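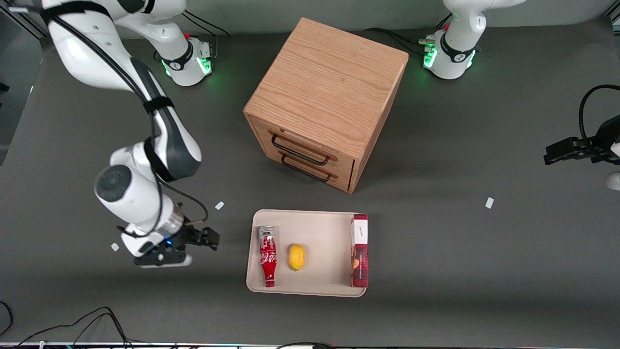
I did the walk-round for our open day at Skitlow on my own this year, with Divya Kurian coming in at the end to argue with me, so these comments are longer than the form really wants. The two-arm table gets most of the space as it's the one visitors make a beeline for. I've put the wooden cabinet with its two drawers down as part of the demo, along with the tray in front of it and what's in the tray (the Coca-Cola bottle, the little yellow fruit, the tall red box), so everything gets checked as one lot. Please don't swap bits in from the other tables! Last time we did that I spent half a morning working out which list a thing belonged on.

**Site:** Skitlow, main demo room
**Date:** September 24, 2018
**Checked by:** me, second look by Divya Kurian
**Marks:** OK / Fix / Ask

## Before the doors open

- [x] **Rope barrier up, both sides.** OK. It's the new Gotmont posts, which are heavier than the old ones and a pain to shift, but a toddler can't pull them over. I tried with a good shove.
- [x] **Barrier distance from table edge.** OK. Measured 130 cm at the front. We ask for 100 at least, and I like the extra bit for people who lean in with phones.
- [ ] **Floor tape by the side door.** Fix. One corner is lifting. I pressed it down with my shoe and it came straight back up. Needs a fresh strip, not more pressing.
- [x] **Fire exit clear.** OK now. There was a stack of folding chairs in front of it when I got here and I've moved them to the corridor store.
- [ ] **Room limit sign.** Ask. We've got 290 down for the whole building, and I can't find a figure for this room on its own. Senthil Varma did the booking, so he may have it.

## The two-arm table

- [x] **Stop buttons.** OK. There's a red button on each base. I pressed both with the arms moving at demo speed and both stopped. Whoever is presenting should stand where they can reach one without stretching over the table.
- [x] **Arms bolted down.** OK. No wobble on either. I gave each a proper push with the power off.
- [ ] **Cables on the tabletop.** Fix. They're bundled by one base and a bit of a wander elsewhere. Nothing caught while I ran the routine, but I'd like them clipped down before we have a crowd. Divya thinks they're fine as they are. I still want clips.
- [x] **Strap and cable along the arm.** OK. I ran the arm through its full reach twice and watched the cable the whole time. No pulling, no snagging.
- [ ] **Table surface clean.** Fix. Small white scraps lying about on it. Quick wipe before the first group and again at lunch.
- [x] **Cabinet steady when the drawers are pulled.** OK. I opened and shut both by hand, rather rudely, and the cabinet stayed where it was.
- [x] **Drawer handles tight.** OK. Went round with a screwdriver anyway and got nothing out of either of them.
- [x] **Tray contents.** OK. Bottle cap is on, please leave it on! No drinks from visitors on this table either, however nicely they ask.
- [ ] **Label on the red box.** Ask. It's handwritten. If it's going to be read out in the talk, could somebody do a printed one?

## Demo routine

- [x] **Slow speed set and locked.** OK. The key is with me and the spare is in the Obura cupboard, top shelf, in the tobacco tin.
- [x] **Hands-off rule said out loud at the start.** OK. I timed Divya's version and it's short enough that people will listen to it. Mine goes on a bit (no surprise there).
- [ ] **Visitor turns.** Ask. Senthil would like children to choose which item goes first by pointing. Lovely idea and I'm all for it, as long as the pointing happens from behind the rope. If they have to come through to be heard, then no.
- [x] **Two staff on the table at all times.** OK on the rota, apart from the gap after lunch, when it's only me. I've asked for one more name. If we don't get one, the arms go off for that slot and I'll just talk.
- [x] **Power-down order written up and taped to the side of the bench.** OK. It's the short version from the Warkmont visit in January — I've crossed out the line about the second key, as we don't have one of those.

## Room bits

- [x] **First aid box.** OK. Plasters topped up.
- [x] **Lights.** OK. The one over the whiteboard hums. It's always hummed.
- [ ] **Step stool for small visitors.** Fix. The rubber foot has come off one leg. Take it out of the room until it's mended, and please don't just turn it round so the bad leg is at the back.
- [x] **Coats.** OK. Rail is in the corridor this time, well away from the barrier.

## Still to do

1. Cable clips on the two-arm table (me).
2. New floor tape by the side door (Divya).
3. Room limit and the pointing question (Senthil).
4. Stool foot, wipe-down, printed label (whoever gets in first, initial it here when it's done).

Divya has signed the second look, with a note that she disagrees with me on the cables. I'm back in early to do the Fix items again, and the form stays on the clipboard by the door until then.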